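Review: Grasine washed cotton bedding set, double, in "Olive Leaf"

I bought this set in September, after my old duvet cover from Norno got a hole exactly where the foot goes. I have used it through the cold months now and washed it many times, so I think I can write something more useful than the reviews which are written on the day of delivery.

The set has one duvet cover, one fitted sheet and 2 pillowcases. Mine is article 3446 in the shop list. I write the number because there are two greens with similar names and my colleague Guoqing Peng ordered the wrong one.

A few pictures, green bedding and a blue cloth:

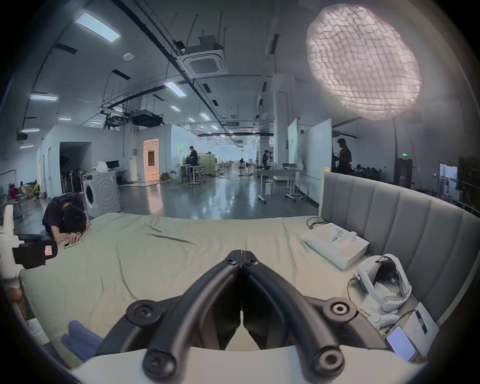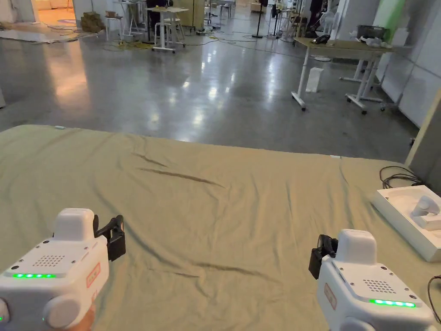
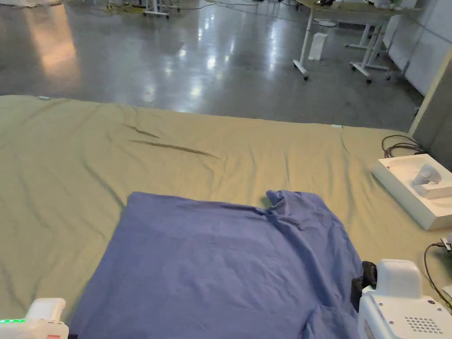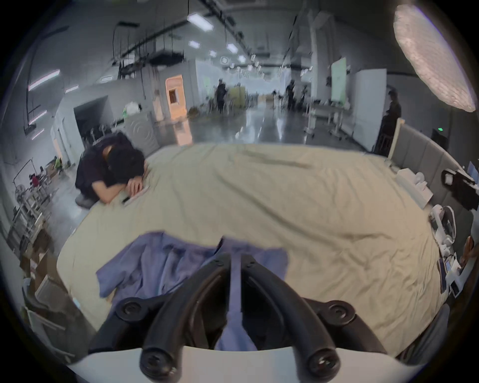 First the colour, as this is the question I had before buying. On the website it looks like a strong olive. In my home it is softer. In the morning, by the window, I would call it sage, and in the evening under the yellow lamp it becomes nearly khaki. I like this, but if you want to match it with curtains, please order the small fabric sample first. The sample is free and took three days to come. I did not do it and I was lucky.

The cotton is called "washed", and that means it is sold already a little wrinkled. You must be a person who accepts wrinkles. My mother-in-law is not such a person, and she ironed one pillowcase when she visited. It looked very smooth until the next wash. I do not iron the set at all. If I take it out of the machine quickly and shake it well before hanging, it dries with soft creases that look fine to me. If I forget it in the drum for some hours, the creases become sharp and stay there the whole week.

Touch: on the first night it was a bit dry and stiff, almost like a new tea towel. I was disappointed and I wrote to the shop, and they answered politely that it needs a few washes. They were right. After the third wash it was clearly softer, and it has stayed the same since then. It is not silky. If you like the cool, slippery kind of bedding, the sateen set from Condmont will suit you better. I slept on that one at my sister's flat and found it too warm by the middle of the night. The Grasine cotton lets the air through and I wake up less.

Washing: the label says 40 degrees, but I wash at 30 and it comes out clean. The first time some green came out in the water, so please wash it alone, or with dark things you do not love. I put in one white sock by mistake and it is now a light green sock. After the second wash I saw no more colour in the water. The duvet cover became a little shorter, perhaps the width of two fingers, and the duvet still fits well inside. The fitted sheet has not changed in any way I can notice.

About the fitted sheet I have my main complaint. The elastic goes only around the corners and not along the sides. My mattress is quite deep, and the corner near the wall comes off when I turn too much in my sleep. For a thin mattress I believe it is no problem. My neighbour Xiaoyan Wei has the same set on a thinner mattress and her sheet stays where it should. She showed me how to fold the loose side under the mattress before pulling the last corner, and this helps a lot. Still, for this price I would expect elastic all the way around, as the cheaper Guo sheets have.

The duvet cover closes with buttons and there are ties inside the corners. The ties are very good. They are long enough to make a real knot, and the duvet does not travel down to the bottom as it did in my old cover. The buttons are flat and you do not feel them with your feet. One button became loose in the winter and I sewed it again with normal thread. There was no spare button in the packet, so look after them.

The pillowcases have a simple flap and no buttons. The flap is deep and the pillow stays hidden. I have nothing to complain about there.

Two smaller matters. The fabric collects hair and dust more than my old polyester mix did, and on this green you can see every white hair, so if you have a cat, maybe choose the sand colour. And the bag it arrives in is made of the same cotton, with a drawstring, and I use it now for shoes when I travel.

Would I buy it again? The duvet cover and the pillowcases, yes. The fitted sheet I would buy from another brand, and the shop does sell the parts separately, although you have to scroll far down the page to find them. I give it 3 stars for the sheet and 5 for the rest, but the form allows only one number, so I have put four.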